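Junov lässt Roboter das Wäschelegen von Hand lernen

Der Wäschedienstleister Junov will einen Teil seiner Faltarbeit künftig von zweiarmigen Robotern erledigen lassen. Angelernt werden die Maschinen im Betrieb Skistberg, und zwar von den Beschäftigten, die bisher selbst am Legetisch stehen. Sie führen die Roboterarme über zwei Steuergriffe, während der Rechner jede Bewegung und die zugehörigen Kamerabilder aufzeichnet. Die Software dafür liefert die Firma Druta.

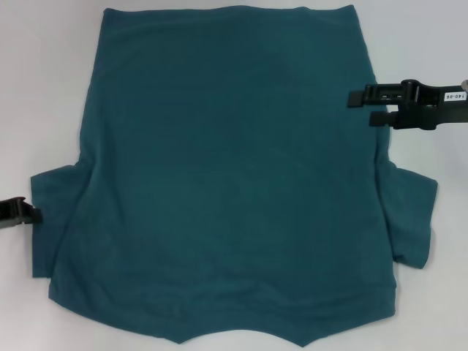

Seit Juni sind nach Angaben des Unternehmens 112 Vorführungen zusammengekommen, 103 davon gelten als brauchbar. Aussortiert werden Durchgänge, bei denen der Stoff aus dem Griff rutscht oder die Bedienerin abbricht. Jeder Durchgang beginnt mit einem ausgebreiteten Kleidungsstück. Bei einem T-Shirt wie dem blaugrünen auf der weißen Arbeitsfläche fasst ein Greifer die Seite oberhalb des Ärmels, der andere den Ärmelsaum gegenüber. Falten im Stoff werden vorher nicht glattgestrichen. Das System soll auch mit Ware zurechtkommen, die unordentlich auf den Tisch gelangt.

»Am Anfang greift man ständig daneben«, sagt Vandana Chaudhary, die das Anlernen in Skistberg leitet. »Man sieht den Stoff, aber man spürt ihn nicht. Nach zwei Schichten wird es besser.« Wer von Hand in wenigen Sekunden ein Hemd lege, brauche mit den Steuergriffen zunächst ein Vielfaches der Zeit. Vorgeführt wird deshalb nur in Blöcken von 20 Minuten, danach wechselt die Besetzung.

Neben der Kamera über dem Tisch nutzt das System Nahaufnahmen von den Handgelenken der Arme. Auf ihnen ist oft nur ein Stück Stoff zu erkennen, für das Lernverfahren sind sie laut Druta trotzdem wichtig.

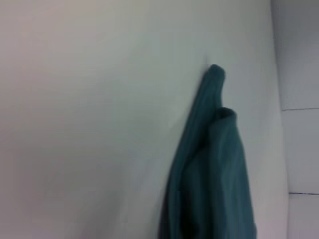 Lesezeit: 2 Minuten

Schwierigkeiten bereitet vor allem weiche Baumwolle, die sich beim Anheben zusammenschiebt und übereinanderlegt. Aus der Nähe ist dann schwer zu unterscheiden, welche Lage zu welchem Teil des Kleidungsstücks gehört. Solche Fälle werden in Skistberg inzwischen gezielt vorgeführt, einschließlich der Korrektur, wenn ein Ärmel unter den Rumpf geraten ist.

In einem ersten Test ohne Fernsteuerung legte der Roboter 96 T-Shirts. Bei 4 davon musste jemand eingreifen. Handtücher und Hosen waren nicht Teil des Tests und sollen erst im nächsten Abschnitt hinzukommen.

Stellen will Junov nach eigener Darstellung nicht streichen. Die Geräte seien für die Spätschicht vorgesehen, die schon länger schwer zu besetzen sei. Ob auch der zweite Standort Nautiyal damit ausgerüstet wird, ist noch offen. Am Samstag können Angehörige der Beschäftigten die Anlage besichtigen und die Steuergriffe selbst ausprobieren.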